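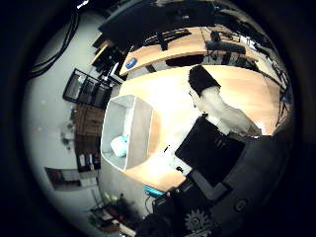 Quick one tonight, 2019-02-05, back hurts, tea's gone cold. Promised a few people in the comments a proper write-up of the gripper swap and I keep putting it off, so here are the notes more or less as they came out of the notebook.

Same arm throughout. Same tray, same table. Two sets of fingers: the Prosteo ones (flat, stiff, black) and the Rankin ones with the soft pads. Controller is the old Fevinon box I moaned about last year. Still moaning. It drops the wrist stream whenever you save a config, so you learn to save before you start and then not touch anything.

Twenty-nine tries with each set. Wanted more but the soft pads started peeling at one corner and I ran out of patience for gluing.

Job was dead simple. Go to the tray, get the thing inside, lift it clear, put it back. Thing inside is either a soft cloth or something small and blue with a round side to it. Cloth is the one I cared about.

**Prosteo, flat fingers**

- 23 good lifts out of 29
- cloth fine if there's a fold sticking up, hopeless if it's been patted flat
- scraped the tray bottom a lot, horrible noise
- closes fast, almost too fast. Turned the force down to 65 on the slider (no idea what the units are, the manual doesn't say) and it calmed down

**Rankin, soft pads**

- 20 out of 29, I expected better
- nicer on the round thing, it sort of settles into the pad
- on cloth they grab too much at once and then can't let go. Two minutes of me shaking the wrist from the jog panel like an idiot
- pads pick up fluff. Everything in this room makes fluff

So the cheap stiff ones win, on my table, with my cloth. Wouldn't read more into it than that. If you're picking up fruit or eggs or whatever then get the pads, ignore me.

Now the camera, which is what I really wanted to talk about and have left myself no time for. Went from the narrow lens to the fisheye at the wrist. Took a whole evening to mount — the bracket holes are a hair off and I ended up filing them, badly. Worth it though. With the narrow one you lose the tray the moment the wrist comes down, and then you're going in blind on the last bit. With the wide one the tray stays in view, and so does everything else I own.

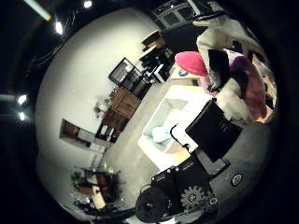

*Fisheye at the wrist, cloth in the tray, one flat finger coming in from the right.*

Downsides. The edges are mush. Straight things aren't straight, so any ruler-type check by eye is out, and the Cuvetard undistort script wants a calibration board that I printed on paper that curled. Did it three times. Third one was ok-ish. I've left the raw view on for now and just got used to it, you stop seeing the bend after an hour or so, then you look at the actual desk and that looks wrong insted.

Also exposure. Ceiling lights come into view whenever the wrist rolls over and the auto setting panics, whole tray goes dark. Locked it by hand. Should have done that first. Lost a good few runs to it before I twigged and had to do them over, so the numbers up there are all from after the lock.

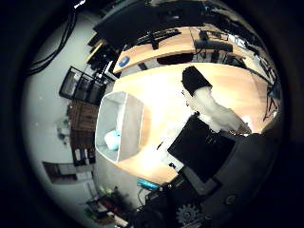 The other thing is how much of the view the arm eats. Casing and gear take the whole bottom right, and you can't do much about that with a lens this wide unless you stick the camera out on a stalk, and then it hits things. I tried a stalk. It hit things. Went back to the short bracket and decided I can live without that corner, the tray's hardly ever over there anyway.

Cable routing still a mess. The wrist lead wants to loop up when the joint turns past a certain point, and one day it's going to catch. Got some spiral wrap on order. Zip ties were too tight and made the last joint grumble, so if yours is grumbling, check that before you go taking covers off like I did.

Things I want to do next, no promises:

- glue the Rankin pads properly and try cloth again with a slower open
- flat fingers with a strip of that grippy drawer liner on the tips
- a second camera looking down at the table, fixed, so I've got something to compare to
- write the Fevinon people another email about the save bug, they never answered the frist one

Someone asked whether the narrow lens is for sale. Yes, if you pay the post. It's got a small scratch near the rim, doesn't show. Leave a comment and I'll get back to you when I've found the box for it.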